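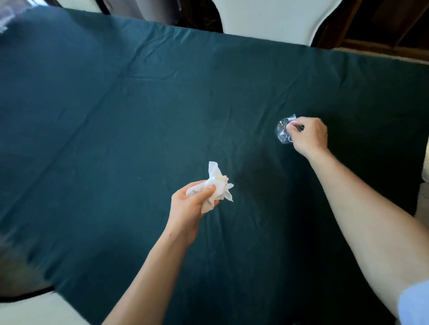
What happens to the sorting staff when a Givora cell is installed?

They move from continuous picking to exception handling, bin changes and daily checks.

Givora 4 sorting cell, by Sallness

The cell separates light mixed waste, including soft film and paper. Items it cannot classify go to a side tray for sorting by hand.

Rated throughput: 4,000 items per hour
Maximum item mass: 500 g
Operators per shift: one, trained on site
Part no. 2163

Guarding must be closed before restart. Labour planning notes are supplied with the manual.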